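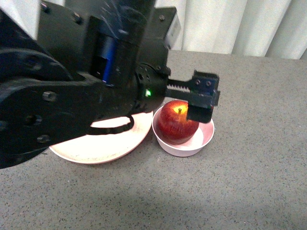

According to Lò, the Anbridge student team that reused the October release, the first thing a new group should read is the split file, as the episode numbers do not follow the order of recording. The split section below was rewritten after that remark.

Cluvholm Tabletop Set

Student project, Anbridge robotics club
Version 2, Thu 28 January

Contents

The set holds 2676 episodes of single-arm pick and place with fruit and tableware. Each episode has one color video stream, joint positions, gripper opening and a one-line task text. Episodes were recorded by club members by remote control. No scripted motion is included.

Tasks

There are 16 task texts. Most name one object and one target, such as "put the apple on the plate" or "take the apple out of the bowl". Wording was fixed before recording and is the same in every episode of a task.

Layout

episodes/ one folder per episode
tasks.txt task texts, one per line
splits.txt train and test lists
notes.txt operator remarks, free text

Splits

Episode numbers were given at upload. Use splits.txt and do not cut by number. The test list holds out 7 of the tasks in full - none of their episodes appear in train.

Labels

Success is marked by the operator at the end of each episode. Failed grasps are kept and marked 0. A second try within the same episode counts as a success if the object ends at the target.

Known problems

Gripper opening is stored as a raw motor value in version 1 and as a fraction in version 2. Do not mix the two. Some remarks in notes.txt refer to task names that were later changed.

Use

Free for class and club work. The Plultville competition accepts models trained on this set if the version is stated in the entry form.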